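Plate handling cell: re-teaching slots after a deck swap
Forum: Cell setup and maintenance

deckhand_27
We run a CRX-5iA on a bench with a slotted deck for microplates. The deck was taken off for cleaning in June and put back on its dowels. Since then the picks in the row nearest the base are fine, and the picks at the far end of the deck land off to one side. One finger touches the plate before the other and pushes it. I have re-taught two of the far slots by hand and the problem has simply moved to their neighbours. Is there any way round teaching every slot again? We have the cell modelled in the Troden package, so I can try things offline first.

Skonmont
Don't re-teach slots one at a time. If the positions are all relative to one user frame, you have now mixed good frame data with bad corrections, and you won't be able to tell which is which later. Restore the backup from before the clean, then redo the frame with three points. Use the far corner for the X direction point. If it was taught over a short distance the first time, any error grows along the deck, and that matches what you are seeing.

plate_crash
Disagree, or at least not yet. Uneven finger contact can be the gripper as much as the frame. Check the fingertips are seated and the mounting screws are tight before you touch any frame. I spent a whole shift on a frame once when the fault was a finger that had worked loose on its carrier.

deckhand_27
Fingers checked, both tight, no play. Backup restored. Views from the model below, with the same deck layout as the real bench. 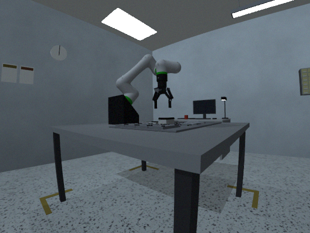
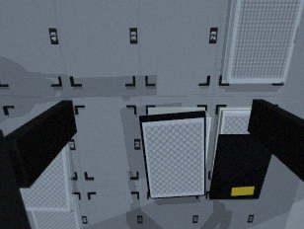
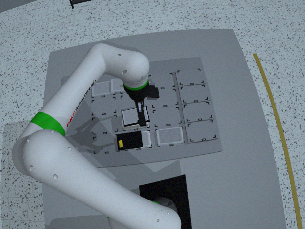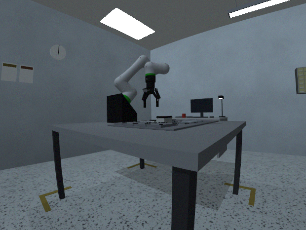
The approach height is the other thing I want to settle while the cell is down. At present every slot shares one approach offset, taught over an empty deck, and the travel moves between slots run at that same height. It was fine when we only had single plates. In both of the views across the table from the side, the block with the black top stands higher than anything else on the board, and that is the item I would clip first if the fingers came across low. I would like a separate travel height and a shorter approach for each slot. Is it better to put that in a register or in the slot data itself?

Skonmont
Register for the travel height, slot data for the approach. Travel height is a property of the deck as loaded, so one number, set from the tallest item plus clearance. We use tallest plus 27 mm. Then the approach offset lives with each slot and can be as short as you like.

plate_crash
27 is a lot on a small arm. You lose cycle time on every move. We run 9 and have had no contact in service.

Skonmont
You have fixed labware. If people load plates by hand and one ends up sitting on its locating corner, 9 is gone straight away. Look at the close view from above the deck: the black-bodied plate between the fingers is turned slightly against the slot grid. A plate that is turned like that needs looking at before the fingers close, whatever height you travel at.

plate_crash
Fair point on the turned plate, but a travel height won't fix it. Opening width will. What clearance have you got each side of the plate with the fingers open?

deckhand_27
5 mm each side as set on the real cell. The model opens wider. I had not matched them.

plate_crash
Then match them first, or your offline check tells you nothing about contact. With 5 mm you have very little left once the plate is rotated. I would go to 8 if the next slot allows it. Check the neighbour on the right in that same view, where the gripper finger already overlaps it seen from above. Seen from above doesn't mean touching, so step through it slowly and look from the side.

Tymoshchuk
Two additions. First, check the payload setting after any finger change. Second, the three-point frame should be taught with a pointer and not with the fingertips. Open fingers have no fixed centre you can see, and people end up judging it by eye. We turn up a pointer to fit the gripper coupling and keep it in the drawer with the dowels.

deckhand_27
No pointer here. I used the left fingertip last time, with the tool frame set to the gripper centre.

Tymoshchuk
That will do it. If the wrist angle changed between points, the fingertip offset went into the frame as a rotation. Teach all three with the pointer and its own tool frame, then switch back.

Jekosen
Also worth cleaning under the deck before it goes down. Dried buffer on one dowel shoulder lifted ours at a corner. Put a straight edge across it, then a feeler gauge under each corner, and write the readings inside the cabinet door.

deckhand_27
Done most of this. There was a crust under one far corner, now scraped off. Pointer borrowed from the workshop, frame re-taught with the origin and X point at opposite ends of the long side. Far slots now pick with both fingers meeting the plate together at 10% override. Opening set to 8 per side on the inner slots, left at 5 on the outer column where the bracket is in the way. Travel height is in a register at 27 for now.

plate_crash
Run it at full speed before you call it finished. And try 15 on the travel height once it has done a week.

Skonmont
Leave it at 27. Take a backup now, and put the deck removal in the file name so you can find it next time.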